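The Two-Shelf Problem: How Should a Shared Drinks Corner Be Arranged?
Project report, Everyday Spaces course
Biljana Krasniqi
18 May 2025

Why I picked this

Every shared kitchen I've ever used has had one corner where bottles go to get lost. You reach for the oil and knock over a can, or you move four things to get to the one behind them. I wanted to find out if the way you lay out a small shelf changes how quickly people find things on it, and I was very happy when my group let me run with it!

The question I started with was simple: is it better to sort bottles by what's in them, by how tall they are, or by color? I had a strong opinion before I began (height, obviously), and I'm glad I wrote it down, as I was wrong.

What I did

In April I asked 10 people from my course to find items in a corner arranged three different ways. Each person got six items to find per layout. I read out a name, started the timer, and stopped it when they touched the right thing. Between layouts they waited outside while I moved everything. That last part took much longer than I had planned - carrying bottles one at a time is slow, and a tipped can rolls.

The name I read out was always a plain one, like "the red bottle" or "the oil." In my first try I used brand names and people just stood there. I threw those results out and started again.

I also made a rule that nothing could be stacked. A stack gives you extra room, but then you're testing balance as well as searching, and I only wanted to test searching.

Moving things around the corner

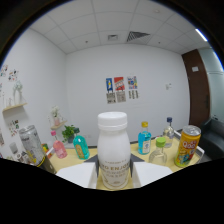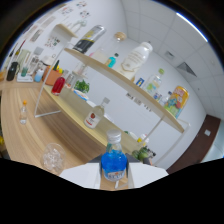
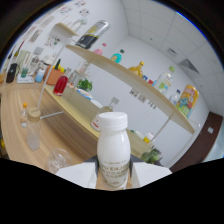
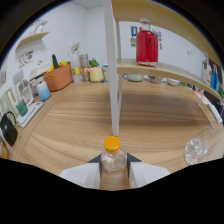
What I found

Sorting by color won, and it won clearly. People found the item in under five seconds in 71 percent of the color trials. With the height layout that dropped to 60 percent, and sorting by contents came in a little behind that. I checked the sheet twice!

The contents layout surprised me most. It makes perfect sense to the person who set it up. But does a flavored water go with the waters or with the sweet drinks? Half the group looked in one place and half in the other, and both had good reasons. When I talked to them afterward, several said they had stopped thinking about groups at all and were just scanning for a cap or a label they knew.

Height had a different trouble. Clear bottles lined up next to each other seem to melt together, even when the labels are different. Two people picked up the wrong clear bottle and didn't notice until they read it.

Things that could have gone better

Ten people is a small group, and they all knew me. They also got better as they went along, so whichever layout came last had an advantage. I switched the order for half of them, which helps, but I would like to do it properly with a different order for every person.

My timing was by hand. I'm sure I was slow on the button now and then, especially toward the end of a session.

Lighting matters too, and I didn't control for it. Strongly colored liquids show up much better in daylight, so color may have had some help from the afternoon sun.

What I'd like to try next

I'd love to repeat this with a deeper shelf, where some things have to stand behind others. I also want to test a mixed layout, with color first and then height inside each color. My guess is that it will beat everything, but I've been wrong once already. The timing sheets are in the course folder, one page per person, and anyone who wants to reuse them is welcome.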